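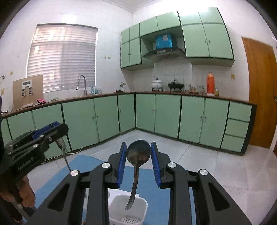

Metal ladle above a white utensil basket

To: Braltora residents list
From: Bence Medve, Uder Building Services
Date: 2026-04-28

On Friday a resident of the Halász wing wrote:
> Our tank gauge has read 46 gallons since the last delivery.
> Is the gauge stuck, and will we be billed for the full 821?

The gauge in the Halász wing has been reported to Zornska as faulty. The bill will follow the meter ticket from the truck – 821 gallons – and will not be based on the gauge.

Residents are reminded that the shared tank holds 2,000 gallons and that deliveries are ordered by this office only. Please do not call the supplier directly. The $50 charge for an unscheduled visit will be passed on to the unit that requested it.

Boiler servicing is planned for July. Hot water will be off for part of one day, and notices will be posted in each entrance.

Bence Medve
Uder Building Services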